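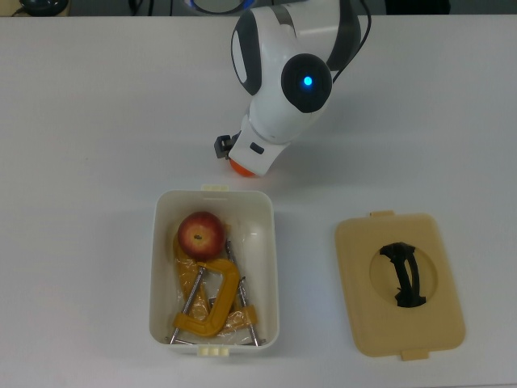 Dorothy Bloxham asked, before the arm had been running long, whether the order in which items are packed is set by the operator or left to the software. The answer given was that for this demonstration the operator sets it from a list, and that the Hira planner decides only the approach and the grip. She asked that this be entered in the notebook, and it is so entered.

17 Nov 2020. Gavuvgate workshop, open day, bench 3. Entry for the packing demonstration.

Purpose. To show visitors from Bickerstaff and Cevell the mixed-item packing task in its present state, with no changes made to the software for the occasion. The task uses one arm, one lidded storage container and a set of household and workshop items of different weights and shapes. The yellow C-clamp and the threaded rods were kept in the set at the request of Cevell, whose own line handles metal parts. The apple and the bagged item remain from the original set.

Conditions. Arm speed was held at 70 percent of the normal working setting for the whole session. Overhead lights on, blinds down. Wrist camera calibrated before the doors opened; the residual was within the limit posted on the cabinet and was not recorded separately. The container lid was laid on the table beside the container, handle side up.

Session notes. The visitors were received in two groups. Each group was given a short introduction at the whiteboard and then moved to the bench. Questions were taken while the arm was working, contrary to the plan on the schedule sheet, and this caused no difficulty. The second group stayed longer than allotted and the tour of the machine room was shortened.

The rods remain the hardest items in the set. Their ends are found well by the camera against the white table but poorly once they lie over the clear bag, where reflections break up the outline. The visitors were told this directly. A matte bag has been suggested before (see November notes, first page) and should now be tried. 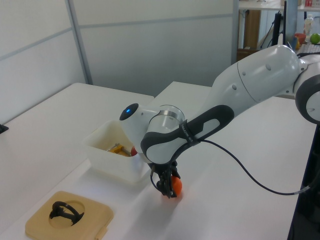

Trinidad Urquijo remarked that a ball is a generous choice for a two-finger gripper, given that it offers the same width from every side, and that Bickerstaff would prefer to see something soft and uneven in its place. The point is accepted. It was explained that the orange ball is in the set to check finger centering and was never intended as a test of difficulty. A cloth item will be added for the next visit if the pick rate on the practice bench allows it.

Further questions, with the replies given:

Whether the arm can fit the lid. Not at present. The lid handle can be gripped, but pressing the latches down is outside the current task.

Whether the container must stand in a fixed position. No. It may be moved between runs, and is located again at the start of each one.

What the gripper force is set to. The low setting, for all items including the clamp. Cevell asked for the figure in writing and it will be sent.

Actions.
Send gripper settings to Cevell.
Obtain matte bags, same size as the present ones.
Move the cable on bench 3 to the rear clips before the next session. It lies across the table when the arm is extended.
Log files 61 onward to be copied to the shared drive and checked against this entry.
Return the borrowed chairs to the second floor.

Bickerstaff has asked for a second date. No reply to be given until the cloth item has been tried.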